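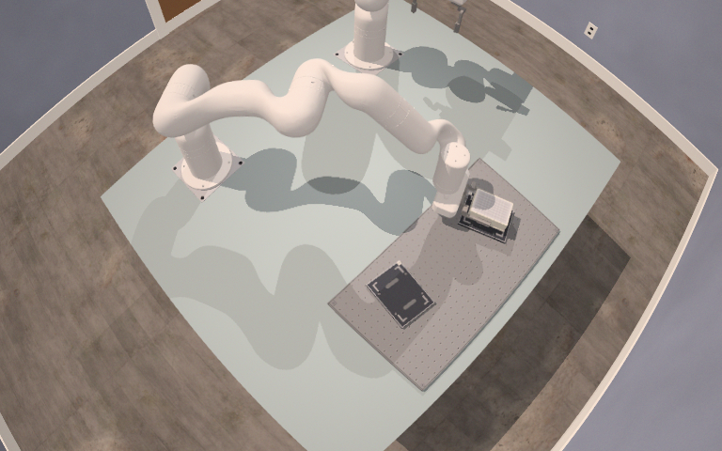
夹爪选型应当先看释放，再看抓取

实验室自动化圈子里比较夹爪，习惯上先问夹持力、行程和重复定位精度。这三项数据表上都有，也最容易排成表格。我的看法是，对于微孔板在两个定位座之间的转移，这三项的区分度很低，真正拉开差距的是释放阶段：指尖张开的那一小段时间里，板子往哪边偏，偏多少，定位座的角部导向能不能把它收回来。

先交代依据。我们在仿真环境里搭了一个双臂工位，台面上放一块多孔安装板，板上固定两个定位座，任务是把一块白色孔板从一个座搬到另一个座。参加比较的有两款平行夹爪，一款是Clalus的短指型，一款是Dorkico的长指型；控制器用Trondirdale的阻抗控制和一套常规位置控制各跑一遍。短指型完成1064次有效转移，长指型完成1398次。次数不等，是因为短指型有一批数据的接触参数填错，整批作废，没有补跑。下文只谈失效的类型，不拿两个总数直接作比。

抓取阶段乏善可陈。两款夹爪在位置控制下都能稳定夹起板子，抓取失败共13次，逐条回放后确认全部来自同一个原因：下降高度设得过低，指尖先碰到了定位座的边框。改掉这个高度以后，这类失败没有再出现。如果评估到此为止，结论会是两款夹爪没有差别，采购按价格定即可。不少选型报告确实就停在这里。

释放阶段的情况不同。长指型的指尖在张开时有一个微小的不同步，一侧先脱离，另一侧推着板子走一段。位移很小，但方向固定，总是朝同一个角。板子若已完全落座，这个推力由定位座承担，没有后果；若还悬着一点，板角就会搭在导向件上，形成倾斜。短指型的不同步量更小，可是它的手掌离板面近，撤离时对姿态误差敏感，腕部稍有俯仰，指垫内侧就会蹭到板边。两种失效机理不同，在成功率这一个数字里却混在一起。

有人会说，这属于控制问题，换阻抗控制就能解决。部分成立。阻抗控制下，长指型的板角搭接明显减少，因为下压时板子有余地自己找位置。代价是落座判据变得含糊：位置控制可以用到位高度判断，阻抗控制下同样的高度可能对应落座，也可能对应板角架空而手臂已经让步。我们最后加了3个判据，分别看末端高度、竖直方向的接触力和张开前后的力变化，三者都满足才允许撤离。加完之后，节拍变长了。这笔账应当算到夹爪头上，还是算到控制器头上，报告里通常不写，我认为应该写。

关于相机也说几句。最初的方案是固定俯视相机，架设简单，标定一次可以用很久。问题是腕部和前臂在关键时刻恰好挡在定位座上方，指尖与板边的接触从斜上方基本看不见。为此有人提议加第二个视角，有人提议把相机移到腕上。腕部相机在接近阶段很好用，到了最后几毫米，板面占满视野，定位座的角反而出了画面。我目前倾向于固定侧视加力信号，视觉只负责粗定位和事后复核，释放的判断交给力。双臂工位里还要考虑另一条手臂的影子：阈值分割类的算法在影子扫过板面时会误报边缘，仿真里改一下光源就能复现，建议在选相机之前先做这项测试，不要等到现场调光。

Ivan Romaniuk审过这篇文字的初稿，他的反对意见是仿真的接触模型不足以支撑对释放阶段的判断，摩擦系数稍微一改，排序就可能变。这个意见我接受一半。绝对的失效率我不会拿去外推，文中也没有给出。但失效的方向性，即长指型总朝同一个角偏，在我们试过的各组摩擦系数下都保持不变，它由指爪的传动几何决定，与接触参数关系不大。这样的结论仿真可以给，而且比在实机上给得便宜。实机验证仍然要做，重点放在短指型的撤离刮蹭上，因为那一项对指垫材料敏感，仿真里的指垫是刚体。

另一种意见来自集成商Şimşekoğlu一方：定位座的导向斜面做大一些，夹爪之间的差异就被吃掉了，没有必要在末端上花钱。对新建工位，我同意。对已有工位，定位座往往和读板机、加液设备的接口绑在一起，改不动，只能从夹爪一侧想办法。

所以我对选型流程的具体主张如下。释放测试与抓取测试分开记录，各自统计失效类型，不合并成一个成功率。释放测试要在板子人为偏置的条件下做，偏置方向覆盖定位座的四个角。夹爪与控制器作为组合来评，附上该组合所需的落座判据和由此增加的节拍。相机方案在手臂处于释放位姿时评审，以那一刻能看到什么为准。

下一轮比较会换一款带指尖力传感的夹爪，定位座不变，摩擦系数的取值范围再放宽一档。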